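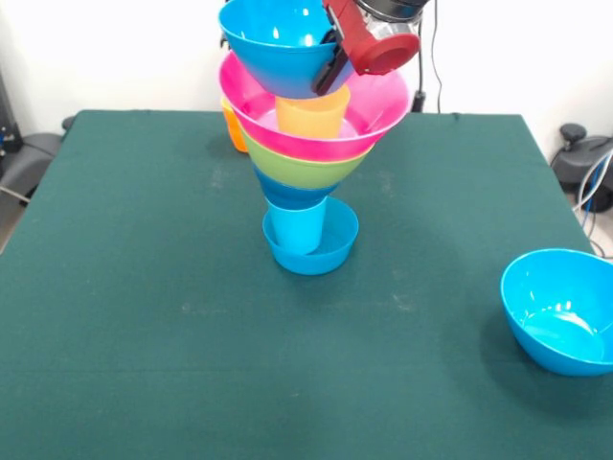
Bowls and cups in a stack on the green cloth, with a blue bowl held over the top and another waiting to the right.

Home | Course Notes | Timetable | Reading List | Contact

Home and Table: An Evening Course in Everyday Arranging
Handout 5: Stacking, Nesting and Balancing
Posted 01/07/2023 by the course tutor

Welcome back, everybody, and thank you for bringing so many odds and ends from your cupboards last time. The big biscuit tin of lids is still in Room 203 if anyone would like theirs back (I have washed them all, and there are two or three really nice ones in there that I would be sorry to leave behind). In May we looked at drawers and trays, where most things lie flat and behave themselves. With this handout we start going upwards, and I think you'll enjoy it, although it can be noisy.

Nesting and stacking

We tend to use these two words as though they meant the same thing, and in the kitchen they very often happen together, but I'd like us to keep them apart for the next few weeks. Nesting is when one piece sits down inside another of a similar shape, so that the pair takes up hardly more room than the larger one did alone. Stacking is when one piece stands on another and adds its own height, or most of it. A cup standing up in a bowl is a bit of both: it is inside the bowl, certainly, but it pokes out over the rim and whatever comes next has to rest on the cup.

The lime green bowl is nested under the wide pink one, and the two sit snugly together. Lower down, the light blue cup is standing in a shallow light blue bowl, and everything else goes up from there. I am very fond of the pale orange cup in the pink bowl, which gives you a whole new storey to build on, with the big blue bowl just above it.

Where the weight goes

Try this at home with plastic dishes, please, and leave your good china where it is! Put a cup in a shallow bowl, put a wider bowl on the cup, and press gently on the rim of the wide bowl with one finger. You will feel it want to tip long before you have pressed at all hard. Now press in the very middle, over the cup, and it will put up with a surprising amount. All the weight of the upper part comes down through that one narrow cup, so the nearer you keep things to the line running up through its centre, the happier the whole tower will be.

The widest piece doesn't have to be at the bottom, by the way. Look at the pink bowl again, which is the broadest thing in its tower and sits well up from the table. A wide piece halfway up looks rather grand, like the tiers of a cake stand, but it does mean you must add to it slowly and keep to the middle.

The surface underneath

I have a great weakness for a cloth on the table, and a felt-like one is lovely to work on. It softens the clatter and it gives the colours something quiet to sit against (dark green is my own favourite, as those of you who have seen my curtains will know). Smooth it with the flat of your hand before you begin and look out for folds. A very thick blanket is less helpful, as the bottom bowl can sink on one side and you will spend the evening wondering why everything leans.

Letting go

Most towers that fall in class fall at the moment of letting go. Bring the new piece over the stack, level it, lower it until you feel it touch, and then wait a breath before you loosen your fingers. If you are holding a bowl by one side it will tend to arrive tilted, so bring the rim round level before it meets the cup. Keep your sleeves out of the way, too. I speak as somebody who once took down an entire shelf display with a cardigan.

To do before next time

Build one tower of your own using at least two bowls and two cups, in whatever colours you have. Sketch it from the side, quite roughly, and write "nested" or "stacked" beside each join. Then swap two of the pieces, build it again, and make a note of what changed. If you'd like to borrow dishes, the Badura box and the Nông box are both on the low shelf by the door, and you only need to sign your name on the sheet. Please return them dry.

We shall be putting the sketches up along the wall, so do use a dark pencil. Anyone who missed the drawers and trays handout can ask me for a spare copy, and there is tea from the urn as usual.

Next handout: Jugs, Handles and Other Awkward Shapes

Grister Evening Classes, Room 203 | Questions: please ask at the Kirerik desk | © Grister Evening Classes | Back to top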